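Bideck Members Forum > Facilities > Storage Bin Replacement Policy
3 replies

records_lendham
Posted 03/05/2026
Members are advised that the Lendham site proposes to retire any storage bin older than 9 years. Written objections may be posted in this thread.

stores3301
The Comberg site does not support an age limit. Bins should be withdrawn for cracks or failed rims. Surface wear has no bearing on service, and our stock remains in daily use with scuffed walls and scratched floors.

orlandini_office
We respectfully disagree. Scratched floors hold dirt, and cleaning time is charged to the receiving department. Our December review recommended a fixed limit. Grey bins with marking of this kind would be replaced under our rule:

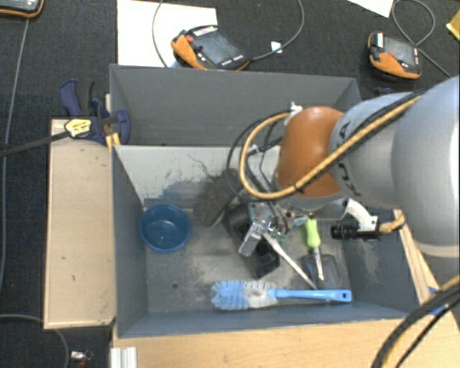 Reply 3

stores3301
Marking of that kind would pass inspection at Comberg. We ask that the proposal be amended to require an inspection before any bin is retired, and that form 3821 be used for the purpose.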